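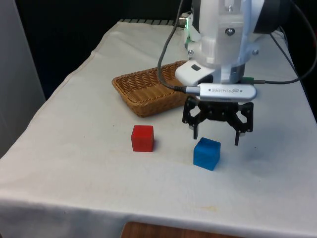

Tevine shop meeting, Mar 5, 2026
Present: Tarık Kılıçarslan (chair), Margaux Huet (minutes), buyers from Gruvar and Langlois

1. Display table
Tarık wants the white cloth kept for the block sets. Margaux has doubts. It creases, and it has smudges near the front that shoppers will see before they see any toys. Gruvar's buyer said a runner would hide them. Margaux asked who would wash the runner. Left open.

2. Baskets
Langlois offers 96 shallow wicker baskets, to be sold with the blocks as a tidy-up set. Tarık likes the braided rim. Margaux pointed out that the January baskets were also supposed to sell themselves, and 29 are still in the back. She does not believe a child will put blocks away because the basket is pretty. Agreed to take 4 on trial, no more.

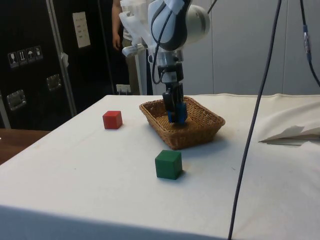
3. Block colors
Red, green and blue stay. Dultener's proposal for pastels was read out and got little support. Dultener claims nearly 264 sets sold elsewhere but sent no paperwork. Margaux to ask for it.

4. Other business
Price tags: tied to the basket rim or set on the cloth? Put off again.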